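Yaa Ayaaba Is Having Quite a Year

September 2021

I first heard Yaa Ayaaba sing in March, on a friend's phone, in the back seat of a car that was stuck outside Lirngate. I made him play it again. Then I made him send it to me, and I've been a bit of a pest about her ever since!

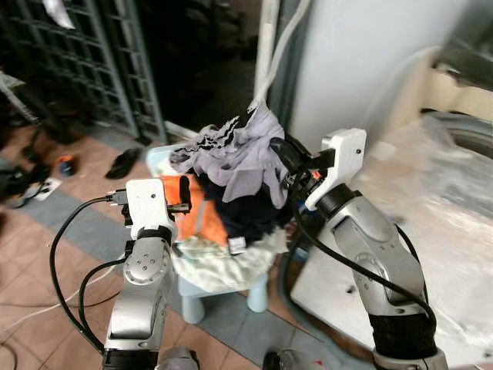 So you can imagine how I felt when I got a seat for her show at the Busham last week. The place holds 245 people and I think I knew every second one of them (small town, small music crowd). She came out in a plain green dress, no introduction, and went right into "Bokico," the song she wrote at 13 and has never put on a record. The guy next to me had driven up from the coast just for that one.

Her first movie is out this winter, too. It's called Mayrhofer, and she plays a hotel singer who stops showing up for work. She told me afterward that she read for a much smaller part and figured she'd blown it — she dropped her pages and laughed through half the reading. They called her the same night.

I asked if acting means less music. She looked kind of offended! There's an album coming, she's writing most of it on her aunt's old piano, and over 1,000 people have already signed up for the mailing list. She answers a lot of them herself, usually late at night with a bowl of cereal.

She plays the Busham again next month. I already have my ticket.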